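Robotics Club Takes On the Towel, and the Towel Is Ahead

The Rundar student robotics club has spent most of March on a problem that many of its members have avoided at home for years: picking up a towel and hanging it neatly on a rack.

The project goes by the name Fosow, which stands for nothing, although a first-year member has offered to come up with something by Friday. Its goal is a robot with two arms that can handle small household laundry without a person stepping in. Before there can be a robot that does this, there have to be people who do it the way a robot would, over and over, with their hands full of hardware. That is where the club finds itself now.

Members work in pairs. One wears the grippers, a set of hand-held claws with two fingers each, and goes through the motions of the task. The other starts and stops the recording, writes down anything odd and says "again" in a tone that has been the subject of complaints. The recordings will go to train Alva, the club's control software, which so far has shown strong opinions about towels and little skill with them.
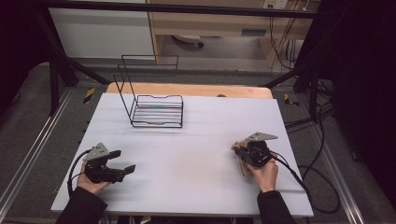
Both grippers at the table, with the rack still waiting for its first customer.

The club has set itself a target of 1000 recordings before the end of the semester. Early estimates put one good run at well under a minute, which was true of everyone's first run and of very few after that. Shifts are now capped at 60 minutes, a rule brought in when a member went home and tried to open the refrigerator with an imaginary claw.

"Cloth is rude," said Ho-yin Tang, who leads the project and has a part in most of the shifts. "A box is the same box when you come back to it. You put a towel down, you pick it up by the same corner, and it's a different towel."

Tang first proposed stacking cups, which the club did last fall with some success and a lot of noise. The cups behaved. The members got bored, and a vote was held to move on to something soft. Several of those who voted for towels have since asked to see the minutes.

The hard part, according to the team, is the grab. Take too little and the cloth slides away on the lift. Take too much and it comes up as a wad that has to be put down and sorted out, a skill the club also wants recorded, since Alva is going to need it. Members have been told to leave their mistakes in and fix them on the spot. This has done wonders for morale – a bad run is still a run.

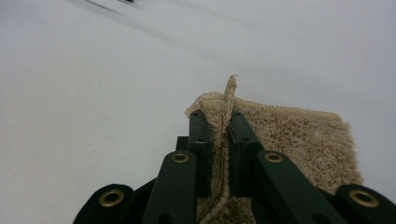

Why practice on towels and not shirts?
A towel has four corners and no sleeves. The club plans to try shirts once Alva can hang a towel on the rack without help, and the sign-up sheet for that stage is still blank.

Some of the spring budget has gone to Tudent, the campus fund for student projects, in the sense that the club applied for 100 dollars more than it got and has been writing letters ever since. The money that did arrive went mostly to cables and cloth. Members were asked to bring spare towels from home as well, and the response said a good deal about how people live.

Fosow will have its first public showing at the club's open evening next month, when visitors will be able to put on the grippers and try the task themselves. There will be 2 rounds, one against the clock and one against Alva. The club expects visitors to win the second comfortably and would like them to be gracious about it.

New members are welcome at any shift, and no programming experience is needed. Long sleeves are fine. Anyone who already folds towels well is asked to come early, as the rest of the club would like to watch.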